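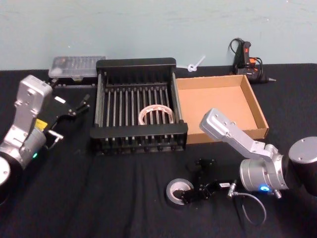
Apr 24, 2022

Sunday, and the junk table. Again.

Quick one tonight because I have to be up at stupid o'clock and I still haven't found my other shoe. But I promised Ximena Espinoza I would write up the great sorting-out, mostly so she stops texting me about it, so here goes, no editing, sorry.

Background for anyone new. We moved in August. Everything small went into boxes marked MISC. There were 13 of those. I have opened maybe half. The rest have been holding up a lamp.

So the plan was simple. Black cloth down, one box at a time, everything out where I can see it. Small stuff shows up so much better on black than on bare wood, especially anything white or see-through, I wish I'd figured that out years ago. I used to tip the whole lot onto the carpet and then find screws with my feet in November.

Rules I set myself:

If I don't know what it is, it gets one week.
If it goes with something, it goes next to the something.
No buying new containers until the old ones are full. (This is the hard one.)

I have a problem with containers. Beathag Rankin, who I shared an apartment with for three years, once found an organizer inside an organizer inside a shoebox and has never let it go. She's right. The Haltetti catalog comes and I read it in the bath like a novel. Dividers! Little lids! Their spring sale had a 50 piece drawer set and I had it in the cart for two days. Did not buy. Still thinking about it.

Box one took an hour. Box two took most of the afternoon becuase it had letters in it and you can't sort letters, you just sit down and read them. Put them back. Letters are not misc, new rule.

Then the odds and ends, which is the part Ximena wants to hear about. 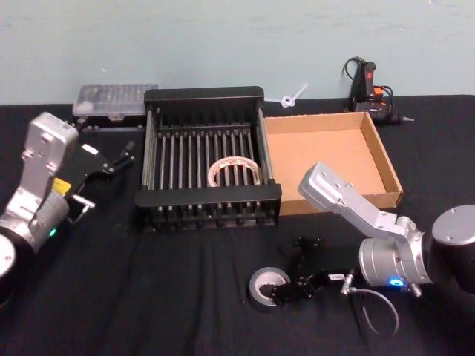
Vol. 6, No. 17

The black rack is staying. I went back and forth on it, it's a lot of metal for something with no job, but the rods are evenly spaced and I keep thinking mail, or chopping boards, or pan lids. Pan lids would be heaven. Right now its job is holding one see-through ring thing that looks like a roll of tape, so, you know, early days.

The clear case with the ribbed lid is a keeper too. Compartments! Picture hooks and the fuses are going in there, and whatever those tiny brass things are from the Oddsson bookcase that I was so sure I'd need. It's sitting on a black tray sort of thing for now and they can stay together, they look fine like that.

Cardboard tray: best thing on the table and it cost nothing. Low sides, no lid, you just drop stuff in. I was going to recycle it and then thought no, empty tray, that's the "one week" tray. Anything I can't name goes in there and if it hasn't been claimed by next Sunday, bye.

First candidate is the little white plastic loop with a tail, back behind the gap. Cable tie? Clip for something? I have no memory of owning it. Ximena if you know, you have seven days.

Still to do: the rest of the boxes, the drawer under the microwave, the bag of chargers (dreading it). I also need to ring Clisteo about the shelf brackets, they charged me for delivery twice and it's 13 minutes of hold music every time.

Oh and the wall behind the table needs a wipe or a coat of paint, it's all scuffs. Beathag says leave the blue and just wash it. I want to go green. It already looks a bit green in some lights so maybe I'll save the money.

Ok found the shoe. It was in the hall teh whole time. Chargers next week if I can face it, bed now.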